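Open Wednesday at the Stunero workshop

The Stunero workshop opened its doors on a Wednesday in June, from 10 in the morning until the last visitors left for the bus. The lab is on the upper floor of the old Bukaneo building, and most people came up by the stairs as the lift was being serviced. We had 353 names in the visitors' book by closing time, which is more than last year.

Narayanan Arumugam gave the welcome in the canteen and then took the first group through to the robot room. The talk covered how a two-armed robot is taught everyday jobs such as packing a bag or putting things away, and why those jobs are harder for a machine than welding a car door. There were plenty of questions, mostly about cost and how long the training takes.

The demonstrations ran in room 402. Groups were kept small so that everyone could see the table and hear what was being said. The packing table had a school bag and a flat case laid out on it, and visitors were asked to stand back from the arms while the motors were on.

Packing table, seen from the robot's side. The left gripper is at the end of the white case and the right one is by the backpack with the plush toy on it. The orange strap lies across the table between them.

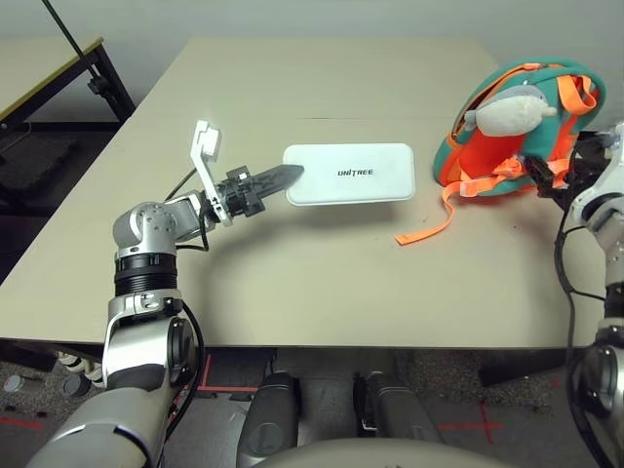
Nazareno Cirillo wrote to us afterwards that straps and soft bags had seemed the easy part until the talk, and asked whether the robot works out where a strap will fall or simply looks again each time it moves. Short answer: it looks again. The Donati group is working on the first approach and will speak about it at the autumn meeting.

Other things on the day: the Skulov room had a bench for children to try a hand-held gripper on wooden blocks, and it was busy right through lunch. The afternoon talk on safety around moving arms started late and overran, so the last tour was cut to 2 rooms. Anyone who missed the rest of it can put their name down for the next open day.

Slides from both talks are at the front desk in printed form. A blue umbrella and a child's cardigan were left in the canteen and can be collected from there until the end of the month.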